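2023-10-17 - mordant tests, second madder batch

Finally got the orange-red I've been chasing since March! Skein 14 came out of the pot this morning and it is gorgeous, a proper warm brick with none of the brown that spoiled the first batch. Effie held it up at the window and wanted to cast on then and there (she can wait, it needs a light test first).

What changed: kept the bath well under a simmer the whole time, never over 167 F on the dial thermometer, and held it there two hours before letting it cool overnight. Same alum as before, same roots from Vukurmont. I also added a good pinch of chalk, because our tap water is so soft. I should have changed only one thing at a time, I know, I know. Rhona has already told me off.

Drying is now the bottleneck. 700 g of wet wool takes up a lot of rail, and the old hooks leave rust on anything pale. Dougal wants galvanized for the new wall rack and I'm all for it. 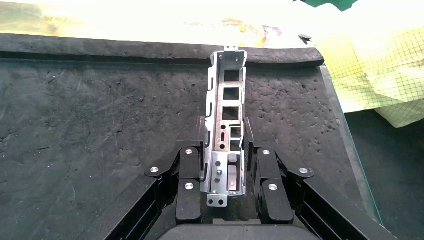

Galvanized bracket, the sort with square cutouts down the web.

Back to dye. The exhaust bath still has plenty in it, so I put in two small skeins of the Tretik gray and left them 30 minutes just to see. Lovely soft coral, a bit streaky near the ties - tie looser next time! Magnus thinks the gray underneath is what makes it glow and I think he's right.

To do:
Repeat skein 14 without the chalk
Cut strips for the window test, half covered with card
Ask Catherine if there is any weld left from the Yule order
Label the jars properly, pencil this time, the ink runs

Exhaust bath is in the lidded bucket by the sink. Please don't tip it out, I want one more dip from it.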